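4.2 Choosing the tool pose before contact

41 views · 2 comments · Share

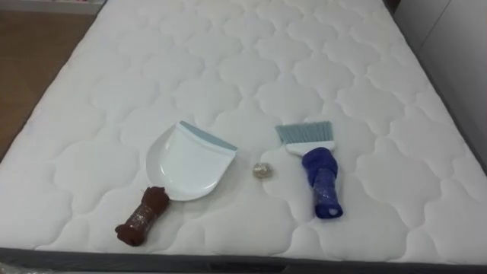
The planner has to decide how each tool will be held before it decides where the tool will go. In our first version these two decisions were made in the opposite order. The sweeping path was computed from the position of the debris, and the grasp was then searched along the handle until the arm could follow the path. This works on a table. On a soft surface it often fails, as the path assumes that the bristles and the lip of the pan stay at one fixed height, and a mattress does not give a fixed height.

We therefore treat the two tools as one problem. Let the pan pose be P and the brush pose be B, both expressed in the surface frame. The surface frame is estimated once, at the start of the episode, from the depth points that remain after the tools and the debris are removed. For a quilted cover the plane fit alone is not good enough. The seams are lower than the cells between them, and a thin lip which is placed at the mean height will stop against the next raised cell. We keep the plane for the orientation only, and we take the height from a local maximum filter whose width is equal to the width of the lip.

4.3 Perception of wrapped handles

The handles of the dustpan and the brush are covered with fabric, brown on the pan and blue on the brush, and clear tape is wound over it. The covering gives more friction at the fingers, but it changes what the perception module sees. Three effects were important for us.

First, the shape of the handle is no longer the shape in the tool model. The fabric is bunched near the pan and near the brush head, so a model fit which uses the complete outline is pulled toward these thick parts. We now fit the model only to the white plastic, and the handle axis is taken from that fit. The fabric points are used later, only to set the opening of the fingers.

Second, the tape is shiny, and depth values on it are missing or wrong. In the training set of 1822 labeled views, this was the most frequent reason for a rejected grasp. Filling the holes by interpolation gave worse results than leaving them empty, and we leave them empty.

Third, the segmentation network sometimes cut one tool into two objects, because the color changes so strongly between the handle and the head. Otis Delacroix proposed a simple merge rule – two segments are joined if their main axes meet within a small angle and the gap between them is narrow. The rule has 2 parameters, and both were tuned on the Skalby recordings and then kept without change for all other experiments.

Debris is handled by a separate branch. A small ball of foil has almost no stable appearance, as its brightness depends on the light and on the view. The Fimton detector, which we use for all small objects, therefore reports only a center and a radius. The planner does not need more than this.

Figure 2. Start state for the sweeping task on the mattress. The dustpan and the hand brush lie on the quilted surface with the foil ball between them.

4.4 Ordering of the two arms

After the grasps are chosen, the pan arm moves first. The lip must rest on the surface with light pressure before the brush is lowered, otherwise the brush pushes the debris into the gap under the lip. We tried to let both arms move at the same time and to synchronize them at contact, as is done in the Hellström controller. The time saved was small, and the number of lost pieces increased.

The pressure at the lip is regulated by a force loop with a low gain. A high gain is not useful here. The mattress yields, the loop answers with more motion, and the pan starts to dig into the cover. When the measured force stays under the threshold for 40 control cycles, the planner lifts the pan, updates the local height and tries again from the same side.

We evaluated the complete method in 233 episodes, with the start poses of both tools changed between episodes. Failed episodes were labeled by hand in the Stavero viewer. The labels separate errors of perception from errors of contact, and this separation is used in Section 5, where the two versions of the planner are compared.

0 shares · 2 comments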